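4.2 Evenings aboard and what passengers remembered

It was our good fortune that the Lirnirine, the smaller of the 2 boats run by Vorkton, sailed with a full list of guests through June, and that so many of them were happy to sit down with us after supper and talk at length. In all we gathered 157 diaries, some of them no more than a page, others lovingly kept and running well past the last landing at Caden. What struck us, reading them through, was how often the wildlife gave way to the quieter hours: the hum of the engine at night, the smell of coffee before the first boat went ashore, a long chat with a stranger at the rail (one guest gave this four whole pages!).
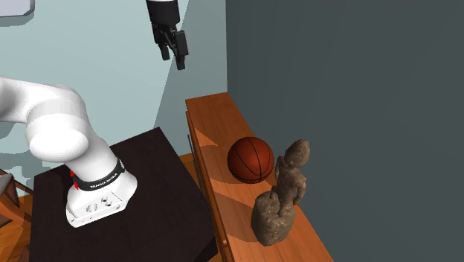 Figure 3. Simulated view of a white robotic arm on a dark square table; the band near its base reads "FRANKA EMIKA".

Guests who had travelled with Meinecke in earlier years wrote rather less about the crossings and a good deal more about meals.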